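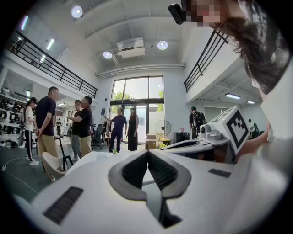
Where do you start when you have to furnish a hall with a ceiling this high?

With the noise. Get that under control first and then worry about where the tables go.

That was the first thing she said to me, before I'd even got my coat off, and it set the tone for the whole afternoon. I'd come to Skulano to talk about tall rooms. I have a thing for them (regular readers, I know, I know), and she has spent most of her working life making them bearable for the people inside. She prefers to be left unnamed in these write-ups, so she'll be "she" all the way down.

We talked in the big white hall, which is the kind of room I would move into tomorrow. There's a mezzanine with black metal railings, and at the far end a great wall of glass and dark frames with trees outside. I said something gushing about the trees.

"Everyone looks at the trees," she said. "Then they clap their hands once and look at me."

So I clapped. Oh boy.

"White walls, hard floor, glass, a ceiling up there somewhere. The sound has nowhere to go and die," she said. "In my first week I couldn't take a phone call in here. I'd go out and sit in my car."

Her fix was fabric, and lots of it. She ordered 188 felt panels from Drutetti for the mezzanine rooms and the undersides, and when I asked why so few of them were going in the hall itself she pulled a face. The hall is where she argues with people. Half the building wants it left bare and white, and the other half wants to be able to hear each other. She has a folding screen on order as a peace offering and doesn't expect it to please either side.

I asked about the lights next, because I'm the sort of person who notices lights. There are round ones on the ceiling and long fluorescent strips near the railing, plus more panels tucked in under the mezzanine.

"The round ones I'd keep," she said. "They're plain and they don't try to be anything. The strips I'd swap for something warmer, and I've been saying so since December. Stergiou quoted me 574 dollars for the ones on the left and I thought, well, that's not bad! Then came the lift hire."

The lift hire, I gather, is what kills everything in a tall room. You want to change a bulb, you hire a lift. You want to wipe down the air conditioner that hangs up there between the lights – you hire a lift. She now keeps a list taped inside a cupboard door and won't book one until there's a full day of jobs on it.

And the glass? Does she want blinds?

"No! Never. Put your desk sideways." She got quite heated. "I'd take a squinty hour at 2 in the afternoon over blinds any day. We priced them once, from Clulteck, 158 dollars a panel, and I was so relieved it was over budget."

We ended up on pictures, because there's a small blue poster on the back wall beside the glass and I couldn't stop looking at it. It's tiny against all that white. I'd have hung something the size of a door.

"People tell me that every week," she said. "But a big thing in a big room just looks normal. A small thing makes you walk over."

I did walk over, on my way out. Then I clapped again by the door, and she yelled at me from the other end.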